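Bastovine Furnished Rooms Inventory: Read Me

Version dated April 21, 2021
Maintained by Josiane Texier, Takodton Interiors Archive

Summary

The Bastovine inventory records the furniture and small decorative objects found in furnished rooms let by the month. It covers 171 rooms. Each entry joins a written record of the room to one or more photographs, and is intended for people who study how ready-furnished rooms are arranged, as well as for letting offices that need a common vocabulary for their own lists.

Contents of the release

rooms.csv: one line per room, with the room reference, the type of building and the main colour of the furniture.
items.csv: one line per item, with its class, its place in the room and its finish.
photographs: a folder for each room reference.
terms.txt: the list of permitted terms, with notes on use.

How items are recorded

An item is entered once, under the name that best fits its present use. A table that serves as a desk is entered as a desk, whatever it may have been sold as. Built-in pieces are marked F (fixed) and all others M (movable). Where a cupboard or shelving unit forms part of a partition, both the unit and the partition are entered and the two lines share a reference.

Colour is recorded in plain words. Trade names for paints and finishes are not accepted. Material is left blank unless the letting office has confirmed it in writing. 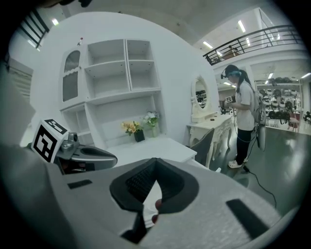

Dressing furniture has its own class, D, which was separated from desks in January following a review by the Rweyemamu reading group. A dressing table and its mirror are entered as a single item if they are supplied together, and the shape of the mirror goes in the notes field. The white vanity table with carved legs and an oval mirror in a scalloped frame is therefore class D, while the flat-topped white desk in the same room remains in the desk class. The grey upholstered chair is entered under seating. Flowers are recorded under ornament together with their container, so that the yellow and orange flowers in a black square pot make one line and the white flowers in a white vase make another.

Known limitations

Contents of drawers and closed cabinets are not recorded. Shelves are described as they stood on the day of the visit, and an empty shelf should not be read as unused. Two rooms have no colour entry. Three were refurnished after the visit and keep their original records.

Use and citation

The inventory may be copied and adapted for study and teaching, provided that the source is named as Bastovine Furnished Rooms Inventory, Takodton Interiors Archive. Commercial use requires written permission. Corrections should be addressed to Josiane Texier and should quote the room reference and the line number in items.csv.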